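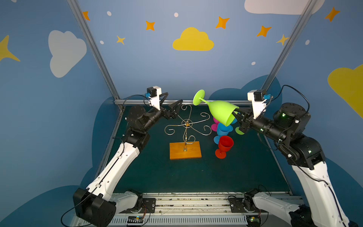

Birsen Gündoğdu asked at the February briefing whether staff on the glassware bench would still be expected to lift and hang stock by hand once the Saron cell was running, and who would answer for a breakage on a shift when the arms had done the handling. Both points are dealt with in this section.

Print this page | E-mail this page

Section 4. Working alongside the two-arm cell

4.1 Scope

This section applies to all staff at the Plusstead site who load, supervise or clear the cell. It does not cover repairs, for which the Karabulut service manual must be used.

4.2 Changes to duties

The placing of stemmed glasses on display stands passes from the bench team to the cell. Bench staff become cell attendants for the part of the shift shown on the rota. No post is graded lower as a result of this change. Attendants remain responsible for inspection, and a breakage inside the cell is recorded against the cell and not against the attendant.

4.3 Before starting

1. Sign the attendant sheet and read the entry left by the previous shift.
2. Confirm that both arms are at rest and that the cell is in Hold.
3. Set the stand on the table with its base flat.
4. Place the goblets within reach of the arms. They may be laid on their sides. Plastic goblets only are to be used during the training period.
5. Check that the camera cables on both wrists are free to move and are not caught on the arm.
6. Step back behind the floor line and select Run.

NOTE: Colours may be mixed in one load. The order in which they are picked up is set by the Lomov software and cannot be changed by the attendant.

4.4 During operation

7. Remain within sight of the cell. Attendants must not be given packing work at the same time.
8. If a goblet is dropped, allow the arm to finish its movement, select Hold, and then remove the goblet.
9. If the stand tips or shifts, press the red stop button at once and inform the shift lead.

CAUTION: Do not reach between the grippers while the cell is in Run, even when both arms appear to be still. A pause may last up to 40 seconds.

4.5 Rotation and rest

No attendant may supervise the cell for more than 2 hours without a change of task. The shift lead must arrange cover before the period ends. Time spent waiting for the cell counts as working time.

4.6 Service

The grippers are to be inspected after every 2,000 cycles. Report the count to the maintenance desk on extension 394.

Shares: 2 | Comments: 0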